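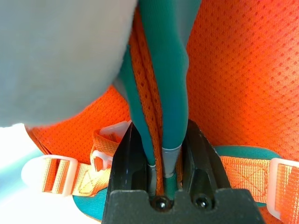

So November was the month of straps. I've been trying to get our arm to cope with floppy things, and straps are about as floppy as it gets. They twist, they hide behind each other, and from the wrist camera a fold in a bit of mesh looks very much like an edge you could grab (it isn't, ask me how I know).

The method is one Maxine Cartwright talked me into over lunch. Instead of training on every demonstration we have, you train on the lot, let the policy score each one for how surprised it is, then train again with the dull ones thinned out. We call it Skukosport, for reasons that made sense in the pub.

We started with 343 demos and kept 249. Then we ran 144 trials, split evenly between the old policy and the thinned one, across 3 kinds of pick — strap, mesh and rigid box. The thinned one did clearly better on straps, which I was thrilled about! On mesh I couldn't call it either way, and on boxes it was a touch worse, which has been nagging at me all week.

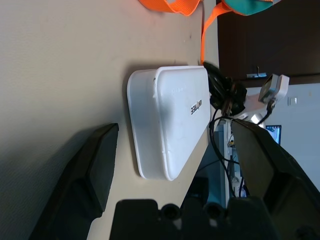 A white box between the fingers, with the orange and teal stuff further back.

My guess is that box picks look dull to the scoring, so too many got thrown out. Maxine thinks it's the lighting. Next I'm going to set a minimum number to keep for each kind of pick and run the whole thing again, and if the box score comes back up I owe myself a cake.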